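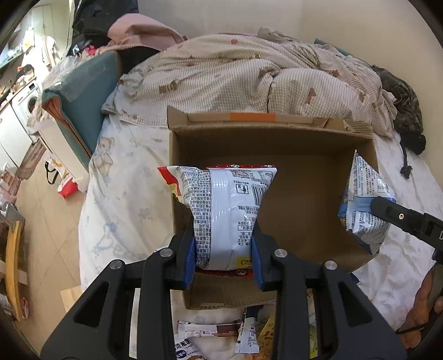 Snack Drive for the After-School Club

Well, friends, the weather has turned and the after-school club at the Lernville library is full again, which means it's time for our yearly snack drive! Siamak Mazandarani, who runs the homework tables, tells me the kids come through the door at half past three as if they hadn't eaten since May, and having raised two boys of my own I believe every word of it.

We're collecting through the end of the month. Chips, crackers, pretzels, rice cakes, dried fruit and granola bars are all welcome, and so are things from the international grocery on Puvthorpe Road (the seaweed crisps went in one afternoon last year, and I never got to try one). Please keep it sealed and in date, and if the label isn't in English, a sticky note with the ingredients would be a real kindness, as we do have a few children with nut allergies.

Last fall you brought in over 1,000 snacks, and it carried us nearly to spring break. Drop-off is by the front desk during regular hours. If you can't get out, call Narayanan Gounder at the desk and he'll happily swing by your porch on his way home.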